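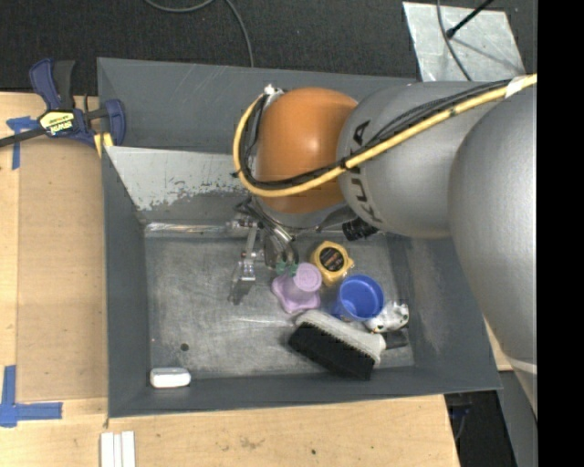

Unit 5 of this course concerns the evaluation of packaged bin-picking products, that is, kits sold as a complete set of gripper, wrist camera and grasp-planning software for use on an arm the customer already owns. The product under review is the Werkonel Pick Kit, supplied to the Limholm teaching laboratory on a trial license. Students should begin by considering what such a kit must handle before any specification sheet is opened. A KUKA arm with a two-finger gripper stands over a gray bin in which a tape measure, a blue plastic cup lying on its side, a scrub brush and a lavender bottle are grouped closely together, while a small white block lies by itself near a lower corner. The block and the group present separate problems, and a vendor's single success figure will often combine them.

1. What is being offered

The Werkonel kit is sold in two versions. The Base version includes the gripper, the camera, mounting plates and a software license for one workstation. The Extended version adds a second license and access to the training tool, with which a customer may teach the system new objects. Both are quoted without the arm, the bin or the safety equipment. Installation is a separate service and is priced by the day.

Students comparing offers should note that the word "complete" has no fixed meaning in this market. The competing offer discussed in Unit 4, from Rovham, included installation but limited the customer to a fixed list of objects. Prices cannot be compared until the contents have been written out side by side.

2. Reading a pick rate claim

A pick rate states how many items are moved in a given period. It says little unless the following are also known:

Object set. Rigid boxes of one size are easier to grasp than mixed household goods.
Arrangement. Items placed apart are easier than items in contact with one another.
Definition of success. Some vendors count a lift; others count a lift followed by correct placement.
Treatment of retries. A second attempt may be counted as a new pick, as part of the first, or left out of the record.
Bin geometry. Sloped walls and corners restrict the directions from which a gripper may approach.

When any of these is missing from a proposal, the buyer should request it in writing.

3. Trial procedure used in this course

Each group will complete 40 attempts with the kit, divided evenly between 2 conditions: items separated, and items clustered. The object set is to remain the same in both. Attempts are recorded on the Kurian log form, one line per attempt, with the outcome entered before the next attempt begins. Groups may not adjust the software settings within a condition. If a setting must be changed, the condition is started again from the first attempt.

Failures are assigned to one of four types: no grasp proposed, grasp missed, item dropped, or collision with the bin wall. A failure that fits none of these — a lost camera connection, for instance — is entered under remarks and excluded from the rate, but must be reported separately.

4. Costs outside the quotation

Past buyers have tended to underestimate spare gripper fingers, license renewal, and the staff hours required to teach new objects. The trial license allows 7 days of use of the training tool. Groups should record the time spent on each object taught, as this figure will be needed for the cost table in Unit 6.

5. Written assignment

Submit a purchasing recommendation of no more than 2 pages, addressed to a warehouse manager without a technical background. State which version of the kit is recommended, if either, and under what conditions the recommendation would change. Attach the log forms and the contents comparison from Section 1. Reports submitted without log forms will be returned unmarked.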